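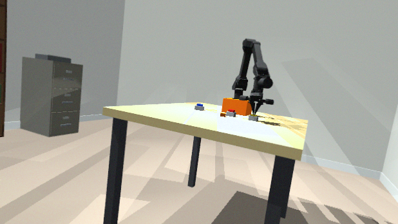
Teleoperation and Demonstration Forum
Section: Data Collection Practice
Thread: Hand guidance or remote control for the button-sequence task

Posted by t_goossens (moderator)
Members of the Platley working group have asked for guidance on how demonstrations of the three-button task should be recorded. The task is performed in simulation first and repeated on the physical bench at Vusthorpe. The arm is required to press the red, yellow and blue buttons in an order given at the start of each episode, with the orange box and the small block left where they stand. At present, operators in one laboratory use a handheld remote controller, and operators in the other move the physical arm by hand while the simulated arm follows. The two sets of recordings are to be merged in February. I would ask contributors to state which method they recommend and on what grounds.

Tineke Goossens

Posted by antunes_h
I recommend remote control for both sites. When an operator guides the arm by hand, the recorded joint torques include the force of the operator's hand, and those channels cannot be used for training without correction. Our laboratory recorded 100 episodes by each method last year. The remote episodes required no correction of the torque channels. The hand-guided episodes were shorter, and I acknowledge that operators preferred making them.

Posted by b_gebru
I must disagree with the previous contributor. The torque channels are not used by the policy under discussion, which takes joint positions and two camera views. The quality of the motion matters far more. With a remote controller, most new operators stop above the button, correct sideways, stop again, and then descend. The policy learns the stops. In our own trials a policy trained on remote episodes hesitated over the yellow button in 28 of 72 runs. After the operators were replaced with hand-guided demonstrators, the hesitation was rare.

Berhanu Gebru

Posted by antunes_h
In reply to b_gebru: were the operators given any practice period? Hesitation of this kind is common in the first hour on the controller and is much reduced afterward. I would not attribute it to the method on the evidence given.

Posted by b_gebru
They were given 20 minutes. I accept that this was short. I do not accept that every site can provide more, and the written procedure should be suited to the operators who will be asked to follow it.

Posted by vandusen_e
A separate matter should be settled before either method is adopted. The current procedure does not say how the gripper is to be held during a press. In the scene at the head of this thread, the fingers converge toward a point and reach down to the yellow top, partly covering it. Other operators press with the fingers open, so that only one finger makes contact. Both are scored as a success, but the two sets of recordings show different wrist heights at contact. I request that the procedure specify closed fingers, pointing straight down.

Ezekiel Van Dusen

Posted by t_goossens (moderator)
The request is noted and I support it. Are there objections?

Posted by antunes_h
No objection to closed fingers. I would add that the approach height should be fixed as well. The red button stands in front of the orange box, and operators who travel low between buttons tend to clip the box. Under hand guidance this occurs more often, as the operator is looking at the physical arm and may not be watching the simulated one.

Posted by schumacher_d
I supervise recording at Florirthorpe and can confirm the last observation. We now place a physical box on the bench at the matching position, and contact with it has become infrequent. The blue button gives no such trouble, as it stands apart from the other objects. I should also mention that our operators use the Molefe controller with the speed limit lowered for the final descent. The stops described by b_gebru are still present in our recordings, though they are brief, and a simple filter removes most of them.

Demetrius Schumacher

Posted by b_gebru
A filter that removes pauses will also remove the deliberate pause after a press, which the policy needs in order to confirm that the button has registered. I would ask that unfiltered files be retained in all cases.

Posted by t_goossens (moderator)
The following will be entered in the draft procedure. Fingers are to be closed and vertical at contact. Travel between buttons is to take place above the height of the box. Unfiltered files are to be kept, and each file is to carry a label stating whether the demonstration was given by hand or by remote control. The target remains 1,000 episodes across the sites.

The choice of method remains open. Mr. Antunes and Mr. Gebru are invited to submit comparison files recorded with the same operators and an equal practice period.

Posted by antunes_h
Agreed. I propose two hours of practice for each method.

Posted by b_gebru
One hour would be closer to working conditions. I will send the operator list to the moderator this afternoon.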